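# Workshop tips: hard drives, cables and backups

Updated 2019-03-26

Let a drive that has been in a cold car reach room temperature before connecting it. Two hours is enough for a 3.5-inch disk in a padded sleeve. Handle bare drives by the sides and keep fingers off the circuit board.

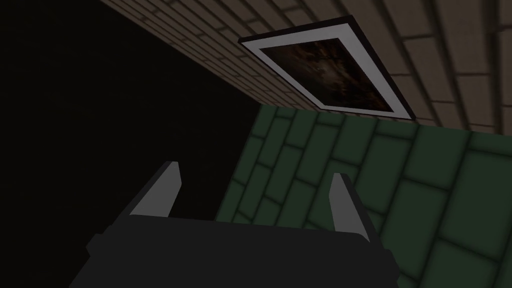

**How often should a backup disk be tested?**

Every 3 months. Restore one folder to a different machine and open several files from it. A completed backup log shows that data was written and says nothing about reading it back.

## Labels and storage

- Write the purchase month on the drive with a paint marker. Pencil rubs off metal.
- Leave the breather hole uncovered. On most disks it is marked next to the label.
- Store drives flat in antistatic bags, away from the furnace.

The Clulis dock on our bench holds 2 disks and copies one to the other without a computer. Check which slot is the source before pressing the button. Red tape on the target slot is a cheap safeguard. 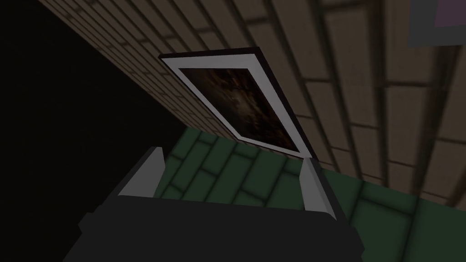 Run the copy overnight with the lid of the cabinet open. A 3000 GB disk takes most of a night in this dock, and the target gets warm. If a small fan is available, point it across both disks.

## Cables

Replace any SATA cable whose latch no longer clicks. Coil USB cables loosely and secure them with hook-and-loop ties. Cable ties pulled tight deform the shielding.

Next revision in April: wiping old disks before recycling.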